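The Folding Problem Moves Into the House

For years, robots that fold laundry have learned in labs, on white tables, with the same gray T-shirt dropped in the same spot. The results look good on video. Then someone hands the robot a black shirt and it stops.

A research group at Stita wanted to know how much of that failure comes from the robot and how much from the lessons it was given. The group, led by Pramila Chaudhary, left the robot out of the teaching stage. People used grippers held in the hand, with cameras on them, and sorted and folded clothes on the floor at home. The project, called Clolliseck, gathered 3,542 short recordings this way.

Dark clothing turned out to be the hard part. On a black garment the camera has little to work with, because folds and edges sink into the same shade. The group asked people to include plenty of it, and to work on whatever surface they had, straw mats included.

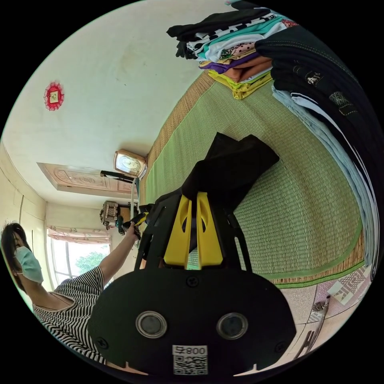
Florian Gruber is not convinced that the home setting deserves the credit. More recordings of black cloth would help any system, he argues, and a lab could make them in half the time with better lighting.

Chaudhary's group tried to answer that in the second half of the study. They trained 2 versions of the same control program. One saw only clips from a lab table in Bevport. The other saw the same number of clips, taken from homes, with the same share of dark clothing. Both then ran on one robot arm, which made 300 attempts with each version at picking up a folded garment and setting it on a pile.

On the lab table the two were close. On a floor mat, the version trained in homes dropped fewer garments and let go of them closer to the pile. Most of the gap came from the first second of contact. The lab version tended to close its fingers too high, as if the cloth were lying on something hard and flat. On a mat with a raised border it often missed the bottom layer.
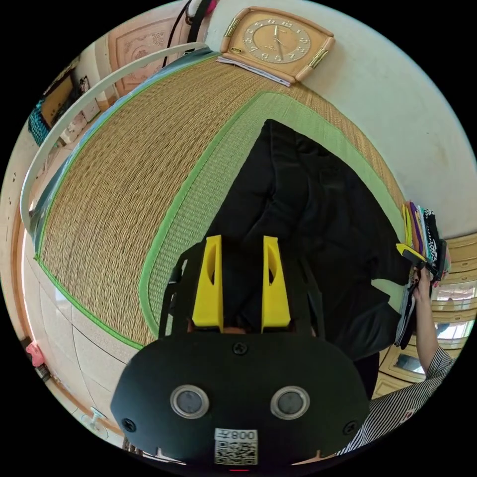 A folded black garment on a green-edged tatami mat, with the gripper's yellow fingers in front.

The method has limits, and the paper lists them. A person corrects a bad grip without thinking, so the recordings contain few real mistakes for a robot to learn from. Thin fabrics slid out of the fingers in both versions. Stacks were a problem too — the robot often took two garments when it was meant to take one.

Lemlem Kumsa, who ran the robot trials, wants the next set of recordings to include piles that have already fallen over. The group plans to begin collecting those in February.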